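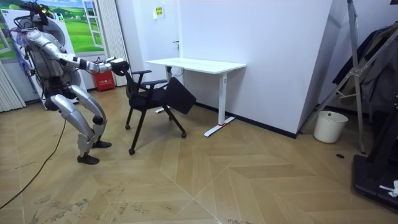 件名: Re: [isu-ml 1269] 四本脚キャスター椅子、背がお辞儀してしまう件

isu-mlの皆さま

いつも楽しく読ませてもらっています。前回の投稿は通し番号が1,269番で、自分も同じような黒い四本脚のキャスター椅子を毎日いじっているものですから、読みながら何度も「そうそう!」と声が出ました。長くなりますが、途中に返事をはさむ形で書きます。

> うちの作業部屋で使っている四本脚のキャスター椅子ですが、
> 背もたれがだんだん前に倒れてくるようになりました。
> 座っているときは気にならないのに、立って後ろから押すと
> 背だけがこちらの手を離れてお辞儀をします。
> 座面は黒、肘掛けつき、背はメッシュ張りの板です。

症状の書き方がとてもわかりやすいです。「お辞儀」というのがぴったりで、うちのCluvholmもまったく同じお辞儀をします。夏の前からその気配はあったのですが、8月に部屋の模様替えをして毎日押したり引いたりするようになってから急にひどくなりました。

まず見ていただきたいのは、背もたれの支柱と座面の下の枠をつないでいるボルトです。うちのは左右で締まり方が違っていました。右は指で回るほどゆるんでいて、左は固いまま。左右がこうなっていると背が片側に逃げるので、押すと前に倒れるだけでなく少しねじれます。もしそちらでも背がほんの少し斜めになるようなら、かなりの確率でここだと思います。

締めるときは椅子をひっくり返さないほうが楽でした。最初は逆さにして机にのせてやったのですが、背の重みがかかってボルトの穴がずれてしまい、なかなか入りません。床に立てたまま、背を自分のほうへ引いておいて、片手で下から六角を回す。姿勢はきついのですが、これだとすっと入ります。しゃがんで作業するので膝当てを敷くといいですよ。私は古い座布団を二つに折って使いました。

> ボルトは一度締めましたが、ひと月ほどで戻ってしまいました。
> ゆるみ止めを塗ってもいいものでしょうか。
> それとも座金が足りないのでしょうか。

ゆるみ止めは中強度のものなら大丈夫だと思います。ただ、塗る前に穴の中の古い油を綿棒で拭き取ってください。うちは綿棒が真っ黒になって、ちょっと感動しました(こういう汚れが取れると一日機嫌がいいです)。

座金のほうは、うちの場合は足りないというより、つぶれていました。ばね座金が平らになっていて、もう座金の仕事をしていない。Jovitzの通販で座金とボルトの詰め合わせを買いまして、送料込みで4,000円でした。椅子一脚のためには高い買い物ですが、家中の椅子に使えますし、引き出しを開けるたびに大きさ順に並んだボルトが目に入るのがたまらなく嬉しいです。もちろん近所の金物屋でばら売りがあれば、そちらで充分です。

> キャスターについても教えてください。
> 明るい色の木の床なので、傷が心配で、
> 今は敷物を敷いていますが、敷物の端で引っかかります。

ここは語らせてください。キャスターは私のいちばん好きな部品です!

四本脚の椅子についている小さいキャスターは、五本脚の事務椅子のものとは付き合い方が違います。脚が四本ということは、一つが浮くと残りの三つに重みがのるわけで、床のちょっとしたうねりでもすぐ機嫌を損ねます。うちの床も明るい木目で、窓側がわずかに下がっています。窓に背を向けて座っていると、気がつくと机から少し離れている。最初は自分の座り方のせいだと思っていました。

試したのはDrovachの60mmの柔らかい車輪です。結論からいうと、音は見違えるほど静かになりました。夜に椅子を引いても隣の部屋まで響きません。ただし椅子全体の高さが上がります。うちの机はTapsellの白い長方形のもので、天板の高さが変えられないため、肘掛けの先が天板の裏に当たるようになってしまいました。肘掛けが机の下に入らないと、椅子をしまったときにずいぶん出っぱるんですね。部屋が狭いので、これは見過ごせませんでした。

それで今は元の小さい車輪に戻し、軸にからんだ髪の毛と糸くずを全部取って、車輪の外側をぬるま湯で洗っています。これだけで転がりがまるで違います。新しい車輪を買う前に、ぜひ一度やってみてください。ピンセットと、糸を切るための小さなリッパーがあると早いです。裁縫箱に入っている、あの先が二股のやつです。あれが車軸の隙間にちょうど届いたときの気持ちよさといったら!

敷物については、私は思いきってやめました。端の引っかかりは何をしても消えませんでした。両面テープで押さえると、今度はテープの跡が床に残ります。そのかわり、車輪を洗うのを月に一度と決めて、床は乾いた布で拭くだけ。砂粒を噛んだ車輪がいちばん床を傷つけるので、玄関から砂を持ち込まないようにするほうが効くように思います。

> 最後にもう一つ。椅子を机にしまうとき、
> 皆さんはどこを持って動かしていますか。
> 肘掛けを持つと机の縁にぶつけますし、
> 背の上を持つと例のお辞儀です。

この質問、とても好きです。説明書には書いていないけれど、一日に何度もやることですよね。

私は背の上の枠を両手で持つ派です。両手をそろえて真ん中に置くと、まっすぐ進みます。片手だと四つの車輪のうちどれかが横を向いて、椅子がくるりと逃げます。背がゆるんでいる間は、押すより先に一度自分のほうへ軽く引いて、車輪の向きをそろえてから押すといいです。引くと背が起きるので、お辞儀もしにくくなります。

向きを変えたいときは、背ではなく座面の横を持ちます。腰を落とさないといけないのが難点ですが、ボルトに余計な力がかかりません。うちではこれを家族に伝えたところ「そこまでするか」という顔をされましたけれど、今では皆しゃがんで回しています。

机の側の話も少しだけ。Tapsellの机は足がT字になっていて、床に沿って前後に長く伸びています。椅子を斜めに入れると、車輪がこの足に乗り上げます。乗り上げた拍子に背がぐっと前に出る。背のゆるみの何割かは、この小さな衝突の積み重ねだと私はにらんでいます。そちらの机の足もT字でしたら、しまう位置を決めて、足と足の真ん中を狙ってみてください。私は壁に貼ってある草原のポスターを目印にしています。左端に背もたれの真ん中を合わせるとちょうどよくて、最近はポスターを見るだけで手が動きます。

それから、背のメッシュの掃除について。前にこのMLの123番で「ブラシつきの掃除機で裏から吸う」という投稿があったのを覚えている方はいますか。過去ログを掘って見つけて、すぐにやってみました。表からだと埃が網目の奥に入るだけなのに、裏からだとするすると取れます。背を外さなくてもできますし、お辞儀する椅子ならむしろ背を前に倒しておけるので裏が見えやすい! ゆるんだ背の唯一の長所です。直す前にどうぞ。

肘掛けの黒い樹脂は、固く絞った布で拭いてから乾拭きしています。洗剤は薄めた台所用を一度使ったきりで、普段は水だけです。手の当たる先のところだけ艶が出てきてしまいましたが、これはもう自分の椅子のしるしだと思って眺めています。

順番としては、うちではこうしました。

・メッシュの掃除(背を倒したまま、裏から)
・車輪を外して糸くず取り、水洗い、一晩乾かす
・支柱のボルトを左右とも抜いて、穴を拭く
・座金を新しくし、ゆるみ止めを少しだけ
・左右を交互に、少しずつ締める
・車輪を戻して、机の下に出し入れしてみる

「交互に」のところを急ぐと、また片側だけ先に効いてしまいます。私は一回目に急いで、やり直しました。締め終わったら座らずに置いておくのもお忘れなく。ゆるみ止めの固まる時間は製品の説明に従ってください。うちは夜の九時ごろに締めて、翌朝まで触らないと決めたのに、通りかかるたびに押してみたくて困りました。

一つ、私からも質問させてください。座面の裏の枠に、使われていないねじ穴が二つあるのですが、これは何のための穴なのでしょう。連結金具か、それとも別の型の肘掛け用でしょうか。Cluvholmの古い型をお持ちの方、よかったら座面の裏をのぞいてみていただけませんか。穴の間隔を測ったメモがあるので、興味のある方がいれば次の便で書きます。

締め直したあとの様子も、ぜひまた聞かせてください。楽しみにしています!

--
isu-ml 直して座る椅子のメーリングリスト
引用は必要な部分だけでお願いします
過去ログの検索は番号または件名で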